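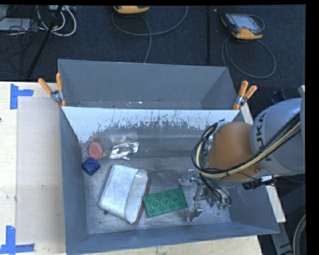

Small odds and ends in a metal bin – how do you sort yours?

Sonanstead Household Help > Storage and Tidying
Posted 8 December 2021

allesex_attic

Hello everyone, I've been reading this board for ages and have finally made an account, so please be kind! I'd love some advice on what I can only call the leftovers of family life. We moved from Allesex to Sonanstead in March, and the movers were lovely but by the last hour we were all just sweeping things off shelves and into whatever had room. I ended up with a pair of gray metal bins that I'd always meant to use for garden tools, and they have been the place where everything without a home goes ever since.

You know the kind of stuff. A flat green building plate with the studs on top, a crumpled foil packet, something short and dark blue that looks like a cap or a lid (to what, I couldn't tell you), a round pinkish-red thing that one of the kids swears is important, and a big white and silvery pouch sort of container that takes up more room than anything else in there. Multiply that by a hallway closet and a junk drawer and you have my winter project.

My trouble is that every sorting system I read about wants me to put like with like, and nothing in these bins is like anything else! If I make a category for every object I'll have 200 categories and no floor. I did try it one rainy afternoon and got as far as "toys," "kitchen," and "hmm," and by dinner "hmm" was the size of a laundry hamper.

So, two things really. How do you sort a mixed bin without losing your mind, and is a metal bin even a sensible thing to keep small items in? They are sturdy and they wipe down nicely, but everything slides when I carry one and the noise is terrible. I also noticed a little dark spot on the floor of one of them and I don't know if I should be worried about it. Thank you in advance, and sorry for going on so long.

13 people found this helpful to read

pantryshelf_861

Welcome! Please don't apologize, this is the most relatable thing I've read all week, and I say that as a person who once moved a bag of mystery screws through four apartments.

What finally worked for me was to stop sorting by what a thing is and start sorting by where it has to go next. I do one bin at a time and I only allow myself four piles: belongs in a room, belongs to a set, trash, and ask somebody. Your green plate belongs to a set, so it walks straight over to wherever the other bricks live. The foil packet you pick up and feel. If it's empty, out it goes, and if there's something in it, read the label if there is one and look for a date. The blue cap goes in "ask somebody," and so does the round red thing, and you hold a family meeting over that pile at supper. Mine get three days to claim things. It sounds strict but they rather enjoy it now – my youngest makes speeches on behalf of her belongings.

For caps and lids in particular, I keep one jar on the pantry shelf. Every lid without a bottom goes in the jar, and when the jar is full I tip it out and try them on everything in the kitchen. You'd be amazed how many find a match. The ones that don't by the second time around get recycled, or end up as paint pots.

Big floppy containers are a different matter. Start with yours first, before any of the small things, because it's very hard to see what you have when something that size is leaning over it. Open it, check all the way down to the corners, and then decide. I found almost a whole set of measuring spoons inside one of those! If you keep it, put it to work holding one of your piles.

Now, about the metal. I like metal bins and I'd keep them, but they want a liner. A cut piece of rubbery shelf liner, or an old dish towel folded flat if you don't feel like shopping, will stop the sliding and take most of the racket out of it. Go an inch up the sides if you can. I bought a roll from Uçar, the hardware place on the Sellbridge road, years ago and I'm still cutting pieces off it.

Do let us know how it goes. I mean it, I'll be checking.

tidyish

just dump it all on a bedsheet on the floor. bins hide stuff. when you're done gather up the corners of the sheet and whatever is left goes back in the bin, see you next year

also I have easily 2,000 of those plastic bricks and I have never once put them away by color. life is short

porchlight

I agree with most of what pantryshelf_861 said, though I wouldn't do the jar of lids myself, as mine turned into two jars and then a shoebox, and then my husband asked me some pointed questions about the shoebox.

I wanted to add something on the dark spot. I can't tell you from here what yours is, but try a damp cloth with a drop of dish soap first. If it wipes away it was only dirt or something sticky. If it stays put, run a fingertip over it. A spot that feels rough or leaves orange on your finger is likely the start of rust, and a gentle rub with a scouring pad, a good dry, and a dab of metal paint will usually hold it. If it's perfectly smooth it may just be a mark, and I'd leave it alone. Either way, dry the bin properly before the liner goes in. I trapped water under mine one winter and was not pleased with what I found in the spring.

And since you have a pair of bins, use them as a pair! Keep them one behind the other, with the unsorted things in the front one and the back one only for things that have been looked at and are waiting for a ride upstairs. When the back one fills up, everybody takes an armful on their way to bed. We do ours on the landing, and there's usually a sock in there somehow, but it does get emptied.

allesex_attic

Oh, you are all so nice! I'm doing the big pouch first thing tomorrow and then the supper meeting. I have a dish towel that will do for the liner until I can get over to Sellbridge. Will report back on the red thing.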